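# Candle Board Feeder for Honey Bees: Build Report

Ea Ragnarsson and Kolbrún Snorradóttir
January 2023
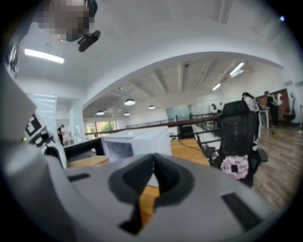
A candy board is a shallow wooden tray filled with hard sugar that sits on top of a beehive in winter, sugar side down, so the bees can reach it when their honey runs low. Our project was to design one for a standard ten-frame hive and write building instructions that another student could follow. We did the planning and all of the dry fitting indoors at an orange-brown wooden desk, and moved to the school shop only for cutting and drilling. The hive belongs to the Lakari garden, where Kolbrún has helped for two seasons.

## Requirements

Our supervisor gave us three requirements at the start. The board had to fit the hive without changes to any other part, it had to hold at least 2000 grams of sugar, and it had to be possible to build with hand tools and a drill. We added one of our own, that moist air from the hive should have a way out.

## Materials

- Pine boards, 40 mm high, for the rim
- Galvanized wire mesh, 1/2 inch squares
- Staples and exterior wood screws
- Thin plywood for the lid
- White cane sugar, water, and a little white vinegar

The pine came from Lauritsen, a lumberyard near the school. It was sold as straight, but one length had a twist and we used it for test cuts. The mesh was left over from the garden's rabbit fence.

## Building the rim

The rim is a plain rectangle with the same outside size as the hive box. We measured the box on all four sides before cutting, and the two long sides did not match. The difference was small, so we built to the longer one.

We first tried half-lap corners. They looked good, but two of them split when we put the screws in. For the second rim we used butt joints with pilot holes, and these held. Ea cut the sides and Kolbrún drilled. Check the diagonals before the last screws go in. If they are not equal, push on the long corner until they are.

The vent and upper entrance is a notch in the middle of the front side. We made it with two saw cuts and a chisel. It has to be kept clear when the sugar is poured, so we screwed a small block of scrap behind it and left the block in place.

The mesh is stapled to the underside of the rim. Fold the cut ends back on themselves, or they will catch gloves.

## Sugar

We used a no-cook recipe. Sugar is mixed with just enough water that it clumps like damp sand when squeezed. The first batch had 150 ml of water and would not hold together at the edges after drying. We added a spoonful at a time to the second batch until it packed well, and unfortunately did not write down the final amount. This is the main gap in our instructions.

Line the mesh with newspaper, pack the sugar in firmly with a flat piece of wood, and leave the tray in a dry room for 2 days. Ours was hard on top after one night but still soft in the center.

## Fitting

We placed the board on the hive on a still afternoon. It sat flat on three corners and rocked slightly on the fourth. Some sanding took care of most of it. The lid and the outer cover went on over the board with no changes.

We have only looked under the lid once since then, to avoid cooling the bees. There were bees on the newspaper near the back and they had chewed through it in one spot. We can't say yet how much sugar they have taken.

## What we would change

The rim should be a little taller. With the sugar packed in there is hardly any space left above it for a pollen patty. We would also paint the outside before filling, as it is awkward to do afterward, and weigh the water next time.

Kolbrún will take the board off in spring and weigh what remains. The drawings and the cut list are in the appendix.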